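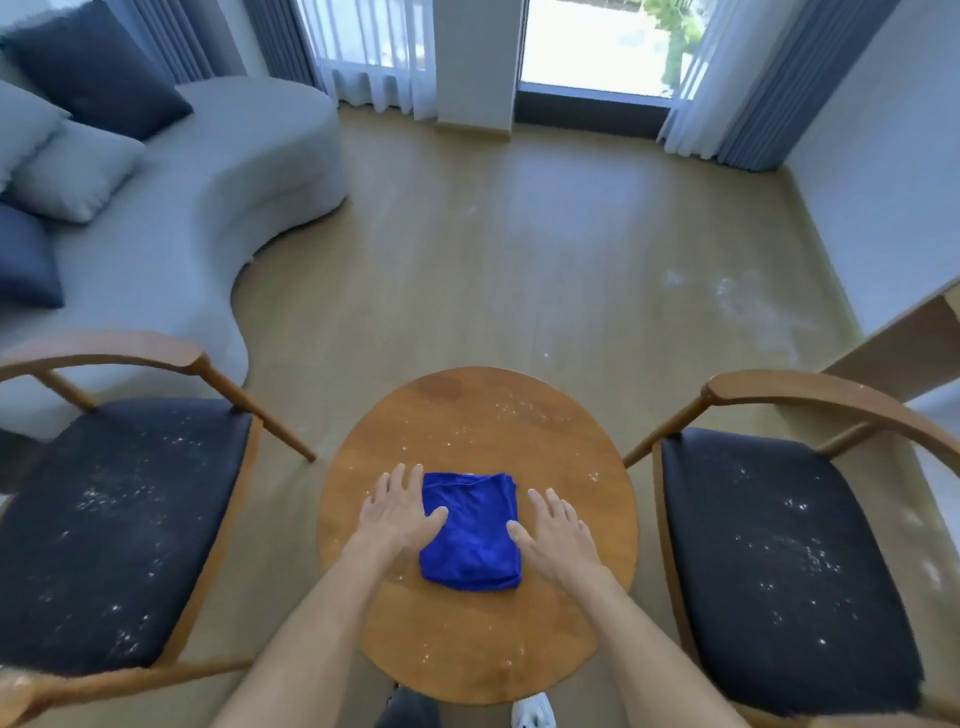

4.2 Recording the folding demonstrations

Figure 2. Both hands flat on the folded cloth at the centre of the round table, as seen from overhead.

The Mollell build has two arms, each assembled from a Gashaw kit and driven by a single Urnix board, and it was put together on a bench in the shared workshop at Pidstead. The bench is too crowded for cloth work, so the human demonstrations were recorded in a furnished room on a round wooden table. The arms themselves stayed in the workshop throughout. All the recordings used in this paper were made in June 2019.

We recorded 90 demonstrations of the same job: fold a cloth into a roughly square bundle, then press it flat with both hands. The press at the end was added after early trials on the bench, in which the arms let go of the bundle too soon and the top layer opened again. Figure 2 shows the hand position for the press, with the left hand on the left edge of the cloth and the right hand along the right side. We did not tell the demonstrator how far to spread the fingers, and the spread varies a good deal over the set.

Each recording was marked by hand at three points: first contact with the cloth, the end of the last fold, and the moment both hands lie still on top. The third mark was the hardest to place. The hands tend to settle slowly, and two people marking the same recording could differ by several images. Where they differed we took the later mark. Recordings without a clear final rest were dropped, which removed 7 and left 83 for training.

The cloth mask is a plain colour threshold. A strong blue cloth stands well apart from a honey-brown table top and from bare skin, and for most of the set the threshold gave a clean outline with no further work. Two things gave trouble. The small white label on the top fold left a notch in the outline, which we closed with a fill step. The dark navy seats of the armchairs on either side of the table were picked up in part when the lower limit on brightness was set too low. Raising the limit removed them, at the cost of losing the deeper creases in the cloth. We kept the higher limit, as the controller uses only the outline and its corners.

The white specks on the table top caused no trouble for the mask. They did upset the corner detector, which we had first run over the whole table and which returned many false corners on the wood, mostly towards the upper right. Running it only inside a narrow band along the cloth outline solved this. Daylight from the far side of the room leaves a pale sheen on the floor, but the floor lies outside the band and was not treated further.

Hand pose was reduced to a palm centre and a direction for each hand. The Gashaw grippers have two flat fingers and cannot copy a spread hand, so nothing finer was needed. For the press, each palm centre was given relative to the nearest side of the cloth outline. This lets the same target serve for bundles of slightly different size, and it needed no change when the table was swapped for the bench.

Transfer to the bench took one calibration step. A printed board was placed where the cloth would lie, and the Urnix board stored the offset between the workshop camera and each arm base. The offset had to be taken again in July, after the left arm was moved to make room for a vice. Results before and after the move are given separately in Section 5, and the two sets should not be pooled.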